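Anyone planning to buy a robot arm should start, I think, with the dull end of the list: the plates, brackets, screws and odd lengths of cable that never make the brochure. At Bunham the first budget, drawn up in April, gave all of that a single line of £112, bless them – and the Erkotia quote for spare fingers alone came to £1,064. They have since set the money out over five years, with six smaller headings, and everybody sleeps rather better for it. 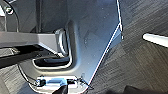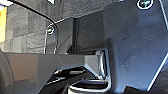

Lina Kassab wrote in to say she would put the training days down before any of the metal.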